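Rellircombe Village Forum > House and Home > Drying washing indoors without turning the place into a swamp

Started by pegbag_jean

Hello all. Now that December is upon us and the line in the garden is no use to anyone, I thought I'd ask how the rest of you manage with the washing. We are in one of the terraces near the old Santoro works, with thick walls and small windows, and by teatime the back bedroom windows are streaming. There are two of us at home plus a grandson who plays football, so you can imagine the socks. My sister swears by a dehumidifier and my neighbour says just open a window and stop fussing. What do you all do?

Reply from Belmiro Rebelo

Evening Jean, and welcome to the damp house club! We had this for years in our last place in Clornia and what cured it for us was a dehumidifier in the box room with the door shut. Ours is a 205 watt one, bought second-hand, and I put it on at 10 at night and empty the tank first thing. Shirts are dry by breakfast, jeans want a bit longer. The door has to be properly closed though, or you are just trying to dry the whole landing, and that is a losing battle, as my wife will tell you at some length.

Reply from mossyroof

Sorry Belmiro, I have to disagree, and I say it with affection. Those machines hum all night and you are paying for every hour of it. My mum brought up five of us with a rack in the bathroom and the window open 2 inches, and we never had a spot of mould. An extra spin before you take it out of the machine makes more difference than any gadget.

Reply from pegbag_jean

Thank you both, I do like the sound of the extra spin. It's really the small things that drive me mad. They take up all the room on the airer and then fall down behind it, and I find them in spring.

Reply from Tuppence_H

Jean, for small things you want one of those hangers with pegs all the way round! I wouldn't be without mine. A few things I've learned:

1. Peg socks by the top band, one to a peg, and leave a gap between the thick ones.

2. Hang it from a rail or bar if you can, well away from the wall, so the air gets all round it.

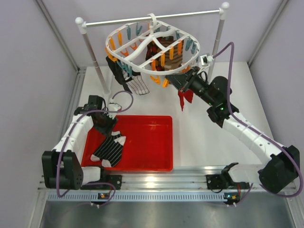

3. Go round opposite sides as you fill it, or the whole thing tips and everything slides into one soggy bunch.

4. Wool socks go on last, so you can take them off and turn them inside out halfway through.

I got mine at Brallard, by the garden bit, and it has lasted through two house moves and a puppy.

Reply from mossyroof

I'll give you the peg hanger, they are handy. Not sure about turning socks inside out halfway through though, life is short and I've got 500 other jobs to do.

Reply from Belmiro Rebelo

I turn mine before they go in the wash, and then they're already done. As for the hum, mossyroof, we sleep at the front and can't hear a thing. You're welcome to come and listen.

Reply from pegbag_jean

You are all very kind. I'm going to try the extra spin and a peg hanger first, and if the windows are still streaming after Christmas I shall come back and ask Belmiro about his machine. Does anyone know if Brallard is open late this month?

Reply from Tuppence_H

It was last year, but give them a ring before you set out. The parking is dreadful this close to Christmas.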